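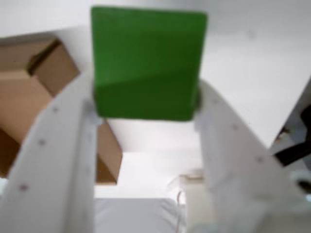
3.2 Materials: blocks and containers

Figure 2. A green square block from the set, with an open cardboard box to the left.

The objects used in the sorting task were flat square blocks with slightly rounded corners, supplied by Tromwood as part of a general classroom set. The green block in Figure 2 is typical in outline. All blocks in the set share the same nominal length and width, so that colour is the only property by which a participant can assign a block to a container. Blocks of other outlines were supplied in the same delivery and were removed before the study began. They are not considered further.

Colour was treated as a category and no attempt was made to match the blocks to a printed colour standard. A face of one colour does not look uniform under ordinary room lighting. In Figure 2 the upper portion of the block is light and saturated, while a diagonal boundary crosses the lower half and the part beneath it is a clearly deeper green. Two of the coders working from still pictures during the pilot entered such a block as two-coloured. The coding manual was changed as a result, and now states that a straight boundary between a lighter and a darker tone of the same hue is to be read as shading unless it is seen to stay fixed to the block when the block is turned. With this rule in place the coders agreed on the colour of every block in the second pilot.

The receiving containers were plain cardboard boxes, bought flat from Mugo and assembled on site. Trays and plastic tubs were tried first. Trays gave no clear moment at which a block could be said to be inside, and the tubs made a loud noise on impact which participants tried to avoid by lowering the blocks slowly. Cardboard removed both problems. The boxes were taped along the base only, and the top flaps were folded outward and left untaped.

The position of the flaps matters more than was expected. A flap that stands upright extends the wall of the box and forces a higher lift. A flap that lies flat against the outer wall has no effect on the lift but tends to spring back after some use. Flaps standing out at an angle, as in Figure 2, widen the apparent opening, and a block released slightly off target may land on a flap and slide in. Such cases were coded separately as assisted placements – they are successful by outcome but do not show the same accuracy of release.

3.3 Layout and procedure

Each session took place at the Branport site, at a table cleared of everything except the blocks and the boxes. The blocks were laid face up within a taped rectangle in front of the participant, and the boxes stood behind and to the sides of this rectangle. No block was permitted to touch another at the start. Where a participant moved a neighbouring block by accident, it was left in its new position and the event was noted.

A session consisted of 30 placements. Participants were told which colour belonged in which box and were given no instruction on speed, order or grip. After every 6 placements there was a short pause, during which the experimenter emptied the boxes, returned the blocks to the rectangle in a new arrangement and pressed the flaps back to their starting angle. The same experimenter, Rehema Mutiso, reset the table in all sessions of the main study. Sessions were held in the morning, before direct sunlight reached the table, and the blinds remained half closed throughout.

A placement was taken to begin when a block left the table surface and to end when it came to rest. It was coded as direct if the block passed through the opening without contact with a flap or upper edge, as assisted if contact occurred and the block nevertheless came to rest inside, and as failed in all other cases. A block that came to rest on top of a flap was a failure, even when it could have been tipped in with a light touch. Two coders worked independently and disagreements were settled by a third.

3.4 Exclusions

The full record contains 1,668 placements. Some were excluded before analysis, on one of two grounds. The first was a disturbance to the table or to a box that was unrelated to the placement itself. The second was a flap that had moved visibly from its starting angle before the block was lifted. The second ground accounts for most of the exclusions, and nearly all of these fall late in a run of placements into the same box. Cardboard softens along the fold with repeated handling. From September onwards each box was replaced once its flaps no longer held their angle unaided, and exclusions of this kind became uncommon.

Of the placements retained, 530 involved a green block. These are reported as a separate group in Section 4, in part because green was the colour most often affected by the shading question described above and in part because the green box stood on the left of the table in every session. The fixed position was a decision made for the convenience of the coders. It means that colour and side cannot be separated for this group, and a comparison between green and the remaining colours should be read with that in mind.

3.5 Coding software and records

Coding sheets were prepared in Clustaletti and exported as plain tables, with one row for each placement. Every row holds the colour of the block, the receiving box, the outcome, the presence or absence of flap contact, and a free text field. The free text field was intended for rare events but was used more widely than planned, mainly to record the face on which a block landed. These remarks were not collected on a consistent basis and have not been analysed. They do suggest that a block released with its face vertical enters the box more cleanly than one released flat – a point that could be tested with the present materials and a fixed release height.

Wear to the blocks was slight. Two had small marks at one corner by the end of the study and were kept in use, as the marks were not visible at the distance from which the sheets were coded.

Search this journal
Enter keyword, author or DOI
All fields
Advanced search

4 Results

4.1 Outcomes by container position

Direct placements were the most frequent outcome for every box. Assisted placements were concentrated in the boxes at the sides of the table, where the nearest flap faced the participant at an oblique angle and offered a larger surface to an incoming block. The box directly behind the rectangle produced few assisted placements but a higher share of failures, most of them blocks that struck the front wall below the fold and fell back to the table.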